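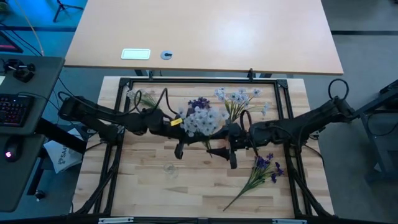
Purple and white artificial flowers at the work table.

Section 9: Setting up a short work week in Tunitz

Use this section to move a team to a compressed schedule. You need the Scheduler role.

1. Open Teams and select the team. A schedule can cover up to 200 people.

2. Under Work Pattern, choose Compressed. Enter the weekly hours and mark the days off.

Note: Part-time staff keep their own pattern. Change it on the employee page.

3. Set the overlap hours - the time when everyone must be available. The minimum is two hours a day. 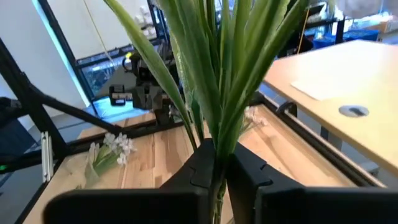 4. Link the payroll export. Select Shemweta or Graltlow from the list and press Test. If the test fails, check that the pay codes match on both sides.

Caution: Do not change the work pattern while a pay run is open. Leave balances will be recalculated and requests already approved may return to Pending.

5. Press Publish. Teams of more than 50 are updated overnight. 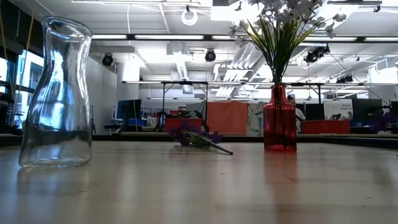 Brerkia, June 2019

Changes in this release: public holidays that fall on a scheduled day off are now credited to the leave balance. To turn this off, go to Leave Rules - Holidays and clear the Credit box. Existing balances are not affected.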